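Ticket 1130 -- Coffee machine, Nallow break room: short pour, drip tray

Status: Open, waiting on part
Site: Oldale, second floor
Reported: Wednesday

Reported fault: cup comes out part full, pump noise normal, no warning light. Tray was found overflowing at the start of the day. Machine was descaled in July with Timitz powder.

Checked so far:
Tank reseated, no change. Inlet filter rinsed. Water-only cycle run with no coffee loaded: 58 ml delivered against a setting of 110. Second cycle the same. Tray emptied and grate refitted before each run. Power cycled at the wall, counter reads 3000.

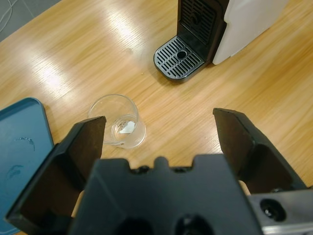
Coffee machine with drip tray and grate fitted. Clear glass cup on the table, small amount of clear liquid in the bottom.

Water missing from the cup is going to the tray. After two cycles the tray held most of the difference, so the pump is moving the right volume and the loss is downstream of it. Suspect the outlet seal -- the old one was not replaced at the descale.

Action: seal kit ordered from Mamo, 6 working days. Until it arrives, empty the tray after every few drinks and leave the volume setting alone. Raising it only fills the tray faster.

To do on arrival: fit seal, repeat water-only cycle, log the volume here. If still under 100 ml, swap the outlet valve and reopen the question of the pump.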